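Notes Newsletter Recipes Sorting Out Letters About

Reading Room > Newsletter > Sorting Out

6 minute read

The table that eats everything

Hello again, and a big welcome to the new people who came over after Bushra Bhutto was kind enough to mention us in hers. Last time I promised I'd write about tables, and specifically about the one big table that every shared space seems to have, where things get put down "just for a minute" and are still there when the clocks change. I've had more post about this than about anything since the airing cupboard (56 messages, and I've read them all, even the one that was mostly about a parrot).

I'll start with my own confession. At home in Lidach we have a perfectly good dining table and I hadn't eaten at it since Easter. One end had the sewing on it, the other end had everything I meant to post to my sister, and the middle was a sort of no man's land with a lamp. We ate on our knees. Talha Jatoi, who has shared a kitchen with me for seven years and is a patient man, finally asked whether we might sell the table and buy a bigger sofa, and that did it.

So I gave it a Saturday. My plan was to do the whole thing by lunch with the radio on, and I was still at it when the shipping forecast came round, but I did learn a few things and I'll pass them on as they come to me.

The first is to deal with the food and drink before you touch anything else. I used to leave it till the end, thinking I'd want a nibble as I went, and then I'd spend the afternoon moving the same bowl from one corner to another and knocking my tea into the envelopes. Now bowls, mugs, plates and spoons all go to the kitchen in one trip on a tray. You'd be amazed how much calmer a table looks after that, even when it's still a complete tip!

Then cables. Oh, cables. I don't try to work out what they belong to any more, I just coil each one, put a bit of ribbon round it and lay them all in one box. Henrique Patrício wrote in from Bragança to say that he ties a paper label on each with the date, and anything that hasn't been asked for in a year goes to the recycling place. I admire that enormously and I know I'll never do it. My ribbon system has been going for two months, though, and I've only had to untie everything once (hairdryer).

Boxes are the other thing. An open box on a table is an invitation. People see the lid up and they drop something in, and by teatime it's got a glove and a stapler in it and you can't break it down for the recycling without a full investigation. Either fill it and shut it or flatten it. I'm quite bossy about this now, as Talha will tell you.

I don't mind toys so much. Blocks in a clear tub are practically tidy already, you can see what's in there and children can carry it off themselves. It's the single block sitting on its own that gets me, the one that never made it back, and you find it with your elbow.

On Friday I went over to Bakholm, where Amna Rana and Naveed Talpur had a big white table that had reached the stage mine was at, and I was dying to have a go at somebody else's muddle for a change. There were pretzels, so I was happy from the off.

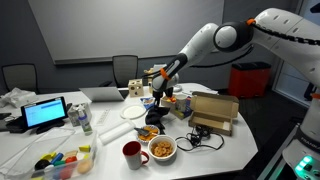

Fleur-free and frank as ever,
AMNA RANAAmna has let me borrow her sign-off there as thanks for the afternoon, and I'm keeping it. We stood with our hands on our hips for a good while before starting, as you do. The pretzels had the best spot, front and centre, with a smaller bowl of orange snacks beside them (spoon in, very civilised) and a mug with a lovely red inside. Behind all that was a white foam roller lying at a slant, and I do have a soft spot for a foam roller on a table, mine lives under the bed and gets just as much use.

The cables were in a tangle in front of an open cardboard box with its lid up, so you can imagine the speech they got from me. There was a wooden cube with round holes in it too, well away from the tub of colourful blocks. I rest my case about the single block!

If you fancy trying this on your own table, pick the worst corner and give it 14 minutes by the kitchen timer. Put the kettle on afterwards and not before. And do write and tell me what you found at the bottom, especially if it's something you'd already replaced.

Next time it's the drawer with the batteries in it, and a long letter from a reader in Fleditz about string.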